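Workshop > Care and Upkeep > Two-Arm Kitchen Unit

Caring for the Gripper Fingers

Members who use the two-arm unit are asked to follow the routine set out on this page. The same routine is applied first in the simulated kitchen, where a finger may be brought close to a surface without cost.
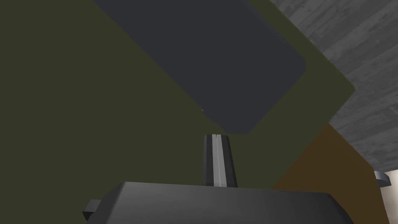
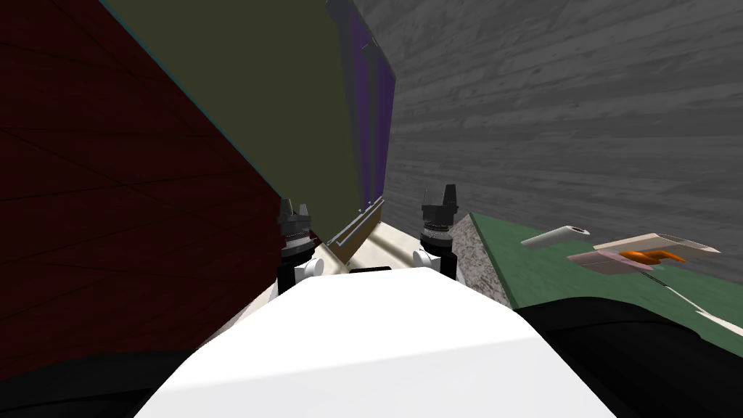
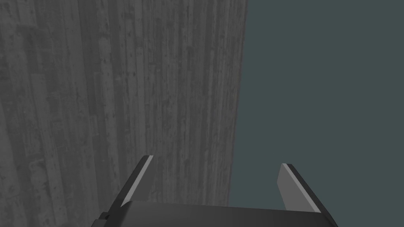
Before any cleaning, park both arms and switch off power at the wall. Wait 3 minutes. Wipe each finger pad from base to tip with a lint-free cloth dampened with plain water. Solvents dull the pads and must not be used. Dry with a second cloth.

Check the finger screws by hand. A screw that turns freely is to be removed, cleaned and refitted with one drop of Fitton thread compound — no more. Pads are replaced as a pair, even when only one is worn.

After refitting, open and close the jaw 120 times at low speed, then check that the fingers meet evenly. Enter the cycle reading in the Bikmont log. The last pair of pads was changed at 2,743 cycles and the pair before it at 2,034. Spare pads are kept in the Harms drawer.

Questions may be addressed to Italo Bianchini at the workshop desk.

Comments

cleltis_user: Does the wait apply if the arms were already parked overnight?

I. Bianchini: It does not, provided the power was off.

marta_k: Our pads squeak after wiping. A dry second cloth cured it.

Last updated: September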